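Home | About the Program | Grantees | Reports | Library | Contact

Category: Grantee progress reports / Water and energy

Clistanham Shared Laundry Water Study
Interim report to the Rendness Fund, covering the period to the end of August
Prepared by Nesrin Toprak, project lead

1. Status

The study is on schedule for all work packages except the greywater sampling, which is one month behind. Spending is within the approved budget, and no change to the total award is requested. A transfer between two budget lines is described in section 6.

The purpose of the grant is to measure how much water and electricity households use for washing clothes in the Clistanham housing blocks, and to test whether changes to supply pressure, program choice and detergent dosing reduce that use without a drop in wash quality as judged by residents. The findings will feed into the landlord's plan for replacing the riser pipes.

2. Metering

Meters have been fitted in 40 apartments. Each installation consists of a pulse-output water meter on the cold feed to the washing machine, a plug-through energy logger, and a data unit that stores readings at one-minute intervals. The data units were supplied by Nonex under the framework price agreed before the grant began. They hold enough memory for the whole observation period, so a lost radio link does not mean lost data.

The first batch of meters under-read at low flow. Bench tests showed that the error was confined to flows below the start-up threshold of the turbine, such as those produced by a partly closed isolating valve. The batch was returned and replaced with an oscillating piston type. Readings from the affected apartments before the exchange have been kept in the archive but are excluded from the analysis.

A second fault concerned clock drift in the data units. Water and energy records from the same apartment moved apart by several minutes over a month, which made it hard to assign water draws to individual program stages. All units are now synchronized at each site visit, and the processing script applies a linear correction between visits. The corrected records have been checked against manual notes taken during observed washes, and the remaining offset is smaller than the logging interval.
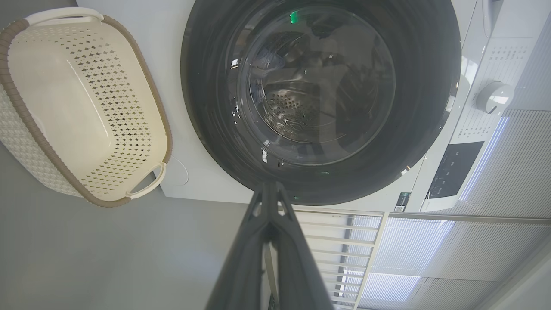 Cycle detection is done in software. A cycle is opened when water draw and motor load occur within the same ten-minute window, and closed when the load has stayed at standby level for half an hour. The method identified 836 complete cycles in the reporting period. Cycles interrupted by the user, and cycles during which either logger was offline, are listed separately and do not count toward this total.

The most frequent source of misclassification is the separate rinse and spin program, which some residents run directly after a main wash. The script originally recorded it as a second full cycle. A rule based on heater load has been added, as the rinse program does not draw heater current. Cold washes remain a weak point of this rule and are reviewed by hand.

3. Supply pressure

Static pressure at the apartment valve varies with floor level. The lowest floors are supplied at well above the pressure needed for appliance filling, and the top floors approach the lower limit during the morning peak between 6:30 and 8:00. Fill times on the top floors are longer as a result. The volume taken per fill does not differ in a consistent way between floors, which is expected for machines that fill to a level and not for a set time.

Pressure therefore appears to have little direct effect on laundry water use in these buildings. It does affect use at faucets and showers, which are outside the scope of the grant. We recommend that the pressure work be closed after the present season and that the remaining technician hours be moved to the dosing trial.

4. Dosing trial

Residents in the trial group received measuring cups marked for the local water hardness and a printed dosing table. The comparison group continued as before. Detergent use is measured by weighing the container at each visit. The trial uses one powder throughout, purchased in bulk and repackaged under the study label Sowa so that brand preference does not influence the result.

Early weighings show lower consumption in the trial group. The spread between households is wide, and the difference should be treated as provisional until the winter readings are in. Several households reported that they had never changed the dose with load size. Others use an extra rinse as a matter of habit, for reasons of skin sensitivity, and the trial does not ask them to stop.

Wash quality is assessed with a short form left in the apartment. The return rate was poor in the first weeks. The form has been cut from two pages to one, and returns have improved.

5. Greywater sampling

Sampling of drain water was delayed by access to the basement stack. The original sampling point was found to be downstream of a kitchen branch and would have given mixed samples. A new point has been cut in above the branch and fitted with a 3 liter collection vessel and a drain valve. Turbidity, conductivity and surfactant concentration will be measured on composite samples. The laboratory has confirmed that it can absorb the one-month shift without extra charge.

6. Budget

Expenditure on equipment is slightly above plan owing to the replacement fittings needed for the piston meters. Travel is below plan. We request permission to transfer up to 300 dollars from travel to equipment. All other lines remain as approved, and receipts are filed with the project accounts.

7. Work planned for the next period

- Complete drain water sampling and send the composite samples for analysis.
- Continue fortnightly container weighings in both groups.
- Review all cold-wash cycles by hand and publish the revised detection rule with the data dictionary.
- Remove the pressure loggers from the lower floors, subject to the Fund's agreement to section 3.
- Send each participating household a summary of its own readings.

The fund officer is asked to reply on sections 3 and 6 before the next site visits are booked. The cleaned data set for this period is available on request in comma-separated format, with apartment numbers replaced by codes.

Rendness Fund grantee reports | Contact the reports desk | Copyright Rendness Fund, all rights reserved | Back to top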